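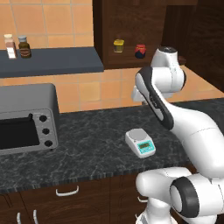 A Wednesday at the Skoltmont maltings

I've been making cider in my garage for years and only moved over to beer last winter, so when our homebrew club was offered ten places on a tour of the Skoltmont maltings I had my hand up before the email had finished loading. I'd never given malt much thought. It came in a bag, I tipped it in the pot, job done.

We met at the gate at half past nine, hairnets on (very fetching), and Girish Agarwal took us round. He has been a maltster there most of his working life and he talks fast, so my notes are a bit patchy!

First stop was the steep, where the barley gets soaked and then left to breathe before it's soaked again. I'd pictured one long bath. Then on to the germination floor, and oh, the smell - cucumbers and wet hay, all the way down the room. They still turn part of it by hand and Girish let us have a go with the rake. I managed two rows and had to take my jumper off.

The batch on the floor was Maurya, a spring barley they buy from farms nearby. He got us to bite a few grains and rub them between finger and thumb to feel for the chalky bit in the middle. Mine just felt like soggy porridge, but a chap from our club got it straight away and was quite smug about it over lunch.

The kiln was my favourite. Their pale malt finishes at 70 degrees and the darker ones go a good deal higher, up to 100 for one they call Halimero, which tastes like the crust of a good loaf. I ate far too much of it out of the sample tray.

Lunch was cheese rolls and a bitter brewed by one of their customers, and after that we were let loose in the shop. I came home with a sack of Halimero and a smaller bag of Maurya pale. The number 354 bus stops right outside, but do check the times back, as we had a very long wait with a very heavy sack. They're running more tours in April and I've already put my name down.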